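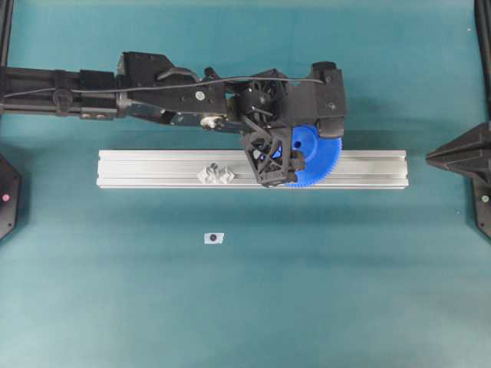

Black arm over a teal tabletop.

Tuvero Recovery Wedge Set by Farier: my review after a tummy tuck
By Bình Mạch

I had my tummy tuck at the beginning of October, and I spent a silly amount of the summer before it reading about pillows. If you are in that same stage right now, with a dozen tabs open and a shopping cart you keep emptying and filling up again, then hello, I wrote this for you. I bought the Tuvero with my own money and slept on it every night for six weeks, and I still use part of it, so I think I have earned an opinion by now.

My surgeon at the Deng clinic in Umley wanted me slightly bent at the waist for the first stretch, with my back raised and my knees up. Yours may want something different, so please ask before you buy anything, and if the office gives you a sheet of instructions, take that over anything you read from me. At home we have an ordinary flat bed and a very saggy couch, and no recliner. My cousin Trinh Thái had slept in a rented recliner after hers and swore by it, but I couldn't picture getting one up our stairs, and the rental place wanted a deposit that made me gulp.

The set comes as four pieces: a big wedge for your back, a smaller one for under your knees, and two side bolsters that are supposed to stop you from rolling. It cost me $472 with shipping, and yes, I know. There are foam wedges out there for a tenth of that. I went back and forth for a good week and then ordered it at two in the morning, the way I make most of my bigger purchases. The listing had 1,618 reviews when I looked and I must have read a third of them, including the very angry one about the zipper (more on the zipper in a minute).

Setting it up took my husband and me ten minutes. The foam comes squashed flat in plastic and you have to let it puff up, and the instructions say to give it two full days, so don't leave this until the night before surgery! It had a smell, too, sort of like a new car crossed with a swimming cap. I stood the pieces by an open window and by the second day I could only notice it with my nose right up against the cover.

Now for how it did. The back wedge is the star. It is firm enough that I didn't sink down into it over the night, which was my biggest fear, and it is wide enough that my arms had somewhere to be. The first few nights I wasn't sleeping much anyway, between the drains and the alarm for my medicine, but I could rest without feeling pulled tight across the middle, and I was grateful for every minute of that. The angle can be changed by taking out a layer of foam from the bottom. I did that in week three, once I had been told I could start lying a little flatter, and it was a nice small milestone — I sent Trinh a picture of the leftover foam.

The knee wedge is good but a bit short for me. I'm five foot seven, and my heels hung in a funny spot, so I ended up tucking a folded bath towel under my calves. Somebody shorter would likely be fine with it as it comes.

The bolsters I could take or leave. They have a strip of grippy fabric that is meant to hold them against the big wedge, and on our sheets they slid away from it every single night. I am a dedicated side sleeper and I was worried about rolling over, but between being so sore and so propped up I never came close. Regular bed pillows would have done the same job.

About that zipper. The cover on the big wedge comes off for washing, which you will want, and the zipper stops partway down one side, so getting the foam back in is a wrestling match. Please don't try it yourself while you're healing. I made my husband do it and he said some words. The covers do wash up nicely, I'll give them that, and they are soft without being hot.

One thing the set can't help with is getting out of bed. You are propped up in a very comfortable little nest and then you need the bathroom, and there is nothing to hold onto. We moved a sturdy chair next to the bed and that helped. Practice your way in and out before the surgery if you can, it feels goofy but I was glad I had.

Would I buy it again? I think so, though I would look hard for a secondhand set first, or buy the back wedge by itself, which Farier does sell separately. Trinh came over in week two, tried it out on our bed in her socks, and admitted it was nearly as good as her recliner. She still says nearly.

My rating: four out of five for the back wedge, three for the knee wedge, and two for the bolsters.

Good for: back and stomach surgeries where you've been told to stay propped up, people without a recliner, anyone who reads in bed.
Less good for: tall folks, small beds (it takes up most of a full), and anybody who has to change the covers alone.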